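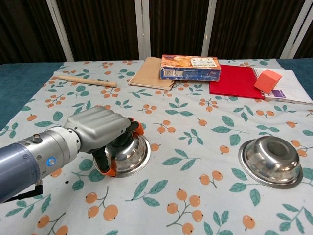 Stainless steel bowls from the Fledum tableware range on a loquat-pattern cloth. Free for press use, please credit Fledum.

FOR IMMEDIATE RELEASE

Fledum opens August table shop at Plendoneck

PLENDONECK - Steel bowls, printed tablecloths, not much else. Fledum takes over the ground floor unit at Plendoneck this August with a short-run shop for everyday tableware. Doors open Wednesday, 8 a.m. First day includes coffee and a table-setting session with Anjana Khondokar, who styled the range.

What's in the shop:

Stainless steel bowls. Polished outside, wide flat rim, raised foot ring. 2 sizes. Sold singly or in sets of five. They go in the dishwasher.

Tablecloths. Off-white ground, teal-green leaves, small orange fruit. Design is by Kırmızıgül, the print studio Fledum has worked with since its first napkins. Cut lengths of the same fabric will be sold off the roll while it lasts.

Seconds. A crate of bowls with light scratches, marked down 40 percent. No holds on these, no phone orders.

"People kept asking for the bowl without the lid, the box, the booklet," said Lourenço Fonseca, founder of Fledum. "So it's the bowl. The wide rim is for carrying hot soup to the table, I burned my thumbs on the old one for years."

Khondokar's session runs at 10 a.m. and again at 5 p.m., eight places each. She'll set one table three ways, starting with the bowls upside down on the cloth, the way her aunt always laid out before guests came.

"You see the pattern first," said Khondokar. "Then you turn them over and it's dinner. Also keeps the dust out if everybody is late."

The cloth took longer then planned. Grigoris Athanasiadis of Kırmızıgül redrew the fruit several times after early proofs came out too close to red.

"Loquats are orange. A particular orange," said Athanasiadis. "The little dot at the tip had to stay, without it they could be anything."

Fittings for the shop are by Viton. Local orders can be collected from the side door, ask for Tapio Pelkonen.

Shop hours after opening day: 10 to 5, closed Sundays and Mondays. Cards and cash. Returns within 8 days with the reciept, seconds excluded.

Samples and more images availble on request. Interviews with Fonseca or Khondokar, mornings only please.

Press contact: Vasco Teixeira, Fledum press desk

ENDS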